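Washing microfiber cloths without ruining them
15 Mar 2019

I went through 16 microfiber cloths last year before I worked out that my laundry routine was the problem. These are my notes on what changed, mostly so I can find them again.

Why they stop working

A microfiber cloth is polyester and polyamide, split very fine. It picks up dust and grease in the gaps between the filaments. Fill those gaps with softener residue or lint and the cloth smears water around the glass. High heat does the other kind of damage: the filament ends curl and stiffen, and the cloth starts to feel grabby on dry skin. Residue can usually be washed out. Heat damage can't.

Sorting

I keep the cloths in their own bag, away from towels and anything else made of cotton. One terry towel in the load leaves enough lint to undo the wash. Kitchen cloths and window cloths go in separately, as kitchen grease migrates.

The wash

My machine is an old Lammers front loader with no temperature setting between cold and 36 C. I use the 36. Liquid detergent, half the dose on the cap, no softener, no bleach, extra rinse on. Powder left white specks in the Tamex cloths, which have a longer pile, though the flat Astetti ones didn't seem to care. Celtville water is hard, so I add a spoon of washing soda every fourth load.

For cloths that already smear, I soak them for 4 hours in warm water with a little dish soap, then run the normal cycle twice. Of the ones I had written off, most came back.

Drying

Line drying, indoors or out. I tested the tumble dryer in July with a probe thermometer taped inside the drum and it reached 84 C on the setting marked "low". I have not used it for cloths again. Si-woo Wi wrote to say his dryer has an air-only program that works fine, so check yours with a thermometer before trusting the label.

Laying out and folding

I spread each cloth on a table before it goes back in the drawer and pinch up a bit of the fabric. If the pile feels stiff between the fingers, the cloth gets demoted to bike chains.
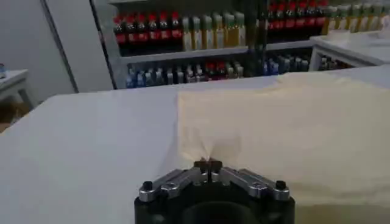
Storage

A closed drawer or a lidded box. Open shelves collect dust, and the cloth will pick it up before you get to use it. I fold in quarters, which gives eight clean faces per cloth, and mark the kitchen ones with a stitch of red thread in the corner. Marker pen washed out after a few loads - the thread hasn't.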